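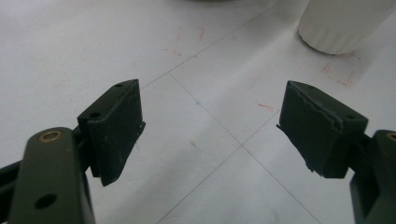 I'm looking for four people to help me sort and pack craft kits at Purkidero this July, and I'd love it if you were one of them! We've got 300 kits to get out the door (buttons, ribbon, felt, the lot). You'd be working at a flat white surface with thin gray lines crossing on it, so small stuff is easy to spot. Shifts start at 7 in the morning, and no experience is needed, just patience with fiddly things.

**Want in?** Drop a note to me, Glenys Stockdale, at the Menari front desk.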